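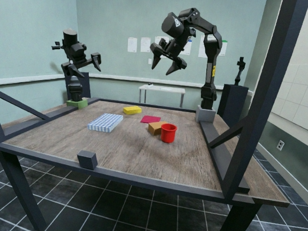
gridlock_t replied:
Before anyone argues about policy size, settle how many scripted demos go in. My vote is none. Scripted trajectories have almost no variance in approach angle, and the learner picks up on that faster than on the task.

Tue 4 January

mernenix_ops wrote:
I'm the one collecting for the cloth task, so to restate the setup. Two arms, teleoperated in sim, one table layout per episode with the poses of the loose objects randomized. We have 202 episodes after filtering and want 300 before the first training run. Filtering is a script plus a manual pass. The script drops anything with a joint limit hit or more than 5 seconds of no motion.

ferrule88 replied:
The no-motion rule is too strict. Operators pause to plan, especially before a two-handed grasp on cloth. If you drop those episodes you are selecting for people who rush. Trim the pause and keep the episode.

mernenix_ops wrote:
Trimming leaves a velocity jump at the splice. We tried it in September on the Plosham set and the policy learned to twitch at those points.

ferrule88 replied:
Then you cut without blending. Resample across the gap and it goes away. I have done this on larger sets than yours.

gridlock_t replied:
Resampling invents actions no operator took. I'd rather keep the pause in and mask it in the loss. Same data, no splice.

mernenix_ops wrote:
Masking is reasonable. I'll rerun the filter with the pauses flagged and see how many episodes come back. On to cameras, as that was the original question. We log an oblique view and a high view of the same workspace, both with randomized lens parameters. 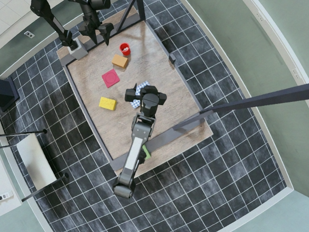 The high view is worth the storage for cloth. Object spacing on the table plane is easier to recover from it, and the cost is that a gripper working low can hide the fabric at the moment of contact. The oblique view keeps more of the finger height information. Training on either one alone gave worse grasps in the small test we ran, but that was 15 rollouts per condition, so don't read much into it.

oddparity replied:
15 rollouts tells you nothing. Also, are you randomizing clutter or only pose? The Flekemia exports I worked with never changed the object set, and the policy fell over the first time a cup was missing.

mernenix_ops wrote:
Pose only for now. Object dropout is on the list for the second batch.

oddparity replied:
I would move it to the first batch. Recollecting later is more work than delaying by a week.

ferrule88 replied:
Agree with oddparity on that, though not on the rollouts. It's enough to rule out a bad camera.

mernenix_ops wrote:
OK, dropout goes into the remaining episodes. McIver format for the logs stays as is – I'm not converting twice.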